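Give the robots the tea round

Every year I ask whether a machine can make me a cup of tea yet, and every year the answer gets more interesting. I don't mean a vending machine or a tap that spits boiling water. I mean an ordinary kettle, an ordinary cup, an ordinary kitchen.

I spent a Sunday watching 152 attempts at it, all posted by the Oden project, and I loved nearly every minute. Their two-armed machine got through the whole job, from filling to pouring, 11 times. You may think that's dreadful. Five years ago I couldn't have found a home robot that would even go near a spout!

Think about what pouring asks of you. One hand takes a weight that shifts as it tips, the other steadies something light enough to knock over with a knuckle, and you're judging the level the whole time (while talking, probably, or looking for the biscuits).

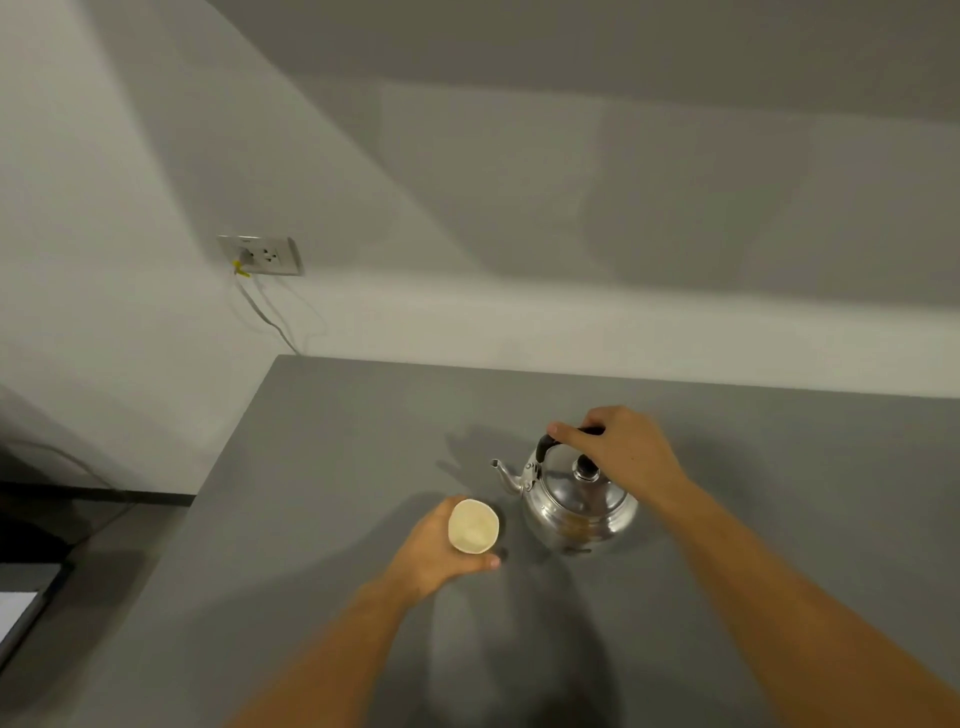

Shiny metal is its own headache. A polished kettle throws the room back at the cameras, and the teams at Stetach and Esberg both say their machines used to reach for the reflection of the handle. Stetach now relies more on touch, feeling for the grip the way you or I do at six in the morning. I think that's the right road, and I'd like to see more money go down it.

On the shop floor things are further along. The Yalçınkaya bakery works has had a pair of arms loading trays since September, and they hardly ever drop one — but the trays are all the same tray. My cupboard has nine mugs in it and no two match.

So no, not yet. I'd still put a robot in my kitchen tomorrow if someone would lend me one, and I'd happily mop up after it.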